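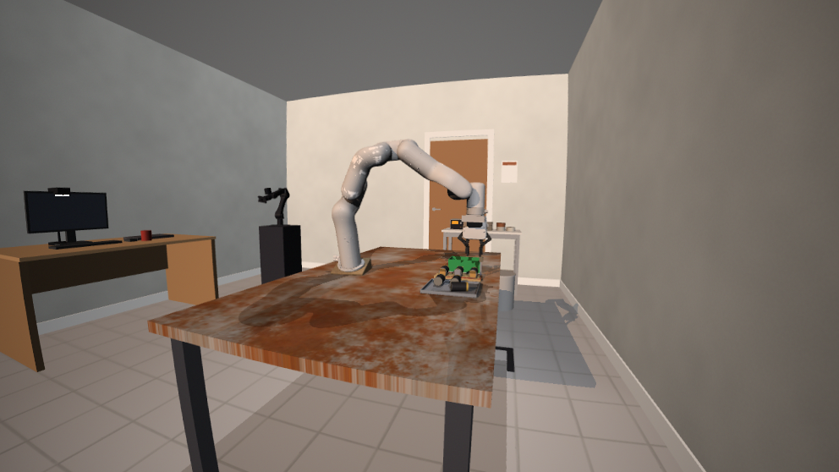 Issue #1590

**Parallel gripper drops or shoves the small cylinders when picking from the tray**

Opened by Agata Ferri, January 9, 2023
Project: Allholm cell (simulation)
Status: open

Hi all, me again, sorry! I've been trying the two finger sets against each other in the sim before we commit to either for the Allholm cell, and I've got myself properly stuck on the cylinders in the grey tray.

The long fingers from Lodotmont are lovely on anything blocky. They come straight down, close, lift, no fuss at all. On the cylinders they're a pain. They lie on their sides, so if the wrist is even slightly off, one finger touches first and the thing rolls into its neighbour (and then the neighbour rolls too, you can imagine). The short Skunodholm fingers with the shallow groove are kinder, but they don't reach the bottom of the tray unless I drop the wrist so low that the planner starts moaning about the tray edge.

What I've tried so far:

- closing force down from 49 N to something gentler in small steps: less shoving, more dropping
- slower approach over the last 5 mm: helped a bit with both sets
- turning the wrist to match each cylinder before going down: best so far, but the angle from the camera jumps about between one read and the next
- swapping the controller from position to force mode: the long fingers got worse, and I've no idea why

I've kept the same arm and the same start pose throughout, so the fingers and the controller mode are the only big changes.

I also moved the camera view to the other side of the table to see whether the arm was blocking its own view of the tray. The angle was steadier from there, though I only ran it with the long fingers and I'd want the short ones done as well before I believe it.
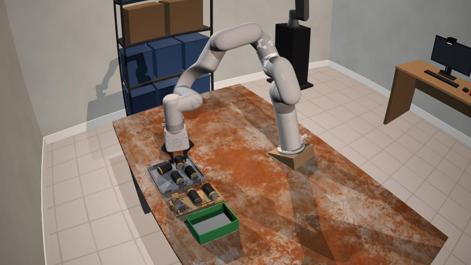 **Does the grip point need to change when the fingers are swapped?**
The tool offset has to be changed every time, and it's a separate setting from the finger model, so loading the new shape won't move the grip point for you.

I mention that one as I'd forgotten it myself for a whole morning. Every short-finger run before lunch is rubbish, please ignore them! I've redone the lot with the right offset and the reach problem is still there, only smaller.

Next I'm going to put the friction on the finger pads up a touch and cap the run at 900 steps so it stops hanging when a cylinder gets away. If anyone has a grooved finger that's longer than the Skunodholm one, I'd love to try it.
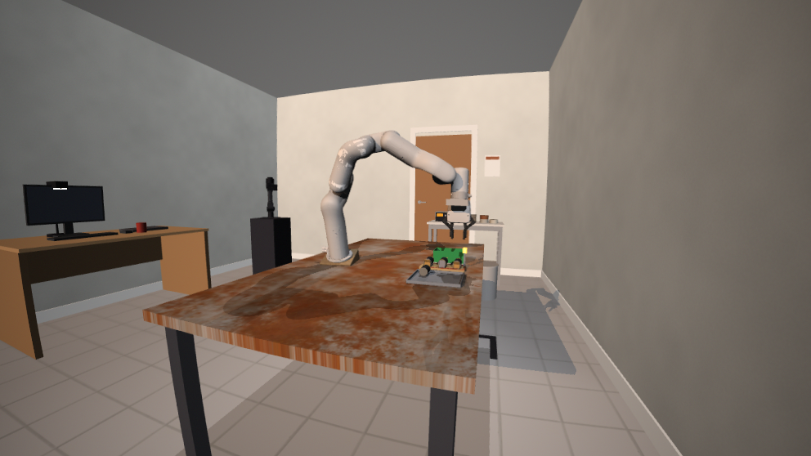
**Teodor Nistor** commented:

Check the pad friction before you touch anything else. Mine was set on the cylinders and left at default on the fingers, and the force mode hunted like mad until I matched them. I've got a longer grooved finger as a mesh, will push it to the Butkienė branch tonight. The collision shape is a bit rough, so simplify it first or the sim will crawl.

**Agata Ferri** commented:

Oh brilliant, thank you! Fingers are at default here too, so that's my first job. Leaving this open until I've run your mesh in both modes.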